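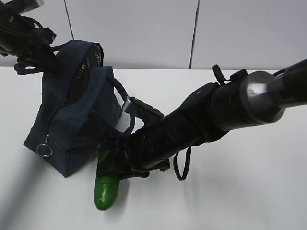
Speaker notes: working rules for two-arm cells handling soft goods
Talk length 20 minutes, questions after

Opening
Introduce myself, Skevness site, bench automation. The rules in this talk were written by Marek Vaněk and me and revised in January after comments from Josué Lopes. They cover cells where two arms share one tabletop and handle bags, pouches and other items that change shape. They do not cover mobile bases or anything with a person inside the reach envelope.

Slide 2. Scope
Say early that this is a house document. It sits under the risk assessment and does not replace it. If the two disagree, the risk assessment wins. Pause for anyone from Vieira, who run theirs the other way around.

Slide 3. Handles and straps
Rule 4: a strap is a load path. It gets its own grip force limit, separate from the limit for the bag body.
Rule 5: when one arm has a strap, the other arm's allowed travel is reduced until the strap is released. The reduction is set per item, in the item file.
Rule 6: no pulling against a closed gripper. If both arms hold the same item, one leads and one follows, and the log must state which.
Expect a question on force sensing. Answer: wrist values only, at present. Finger values are recorded but not used for stops.

Slide 4. Loose items next to soft ones
A cucumber marks easily and rolls. A bag corner will push it before any sensor reports contact. Rule 9 says the rigid or fragile item is planned first and the fabric second. Kazimír Rusnák disagrees with the order. Give his argument fairly: fabric hides things, so clear it first. We kept our order because the item file already holds the keep-out volume.

Slide 5. Cable and strap dressing on the arms
Rule 11: every loop on the arm is included in the swept volume at its full hanging length.
Rule 12: recheck dressing after any tool change. Initial the sheet.
Do not read the sheet aloud. It is in the handout.

Slide 6. Logged stops
The Berkine cell ran 1032 cycles under the revised rules and logged 18 protective stops. The earlier set was 369 cycles, with a different item mix, so do not compare rates. Rogério Quintana will ask. Offer him the raw log.

Slide 7. Open points
Zippers and mesh have no rule yet. Edivaldo Moura has a draft.
Release height over the table is left to the operator. Flunditz want a fixed value.
Handover from one arm to the other in the air is not permitted under this revision.

Close on slide 7 and leave it up. Comments on the draft go to Marek, with the rule number in the subject line.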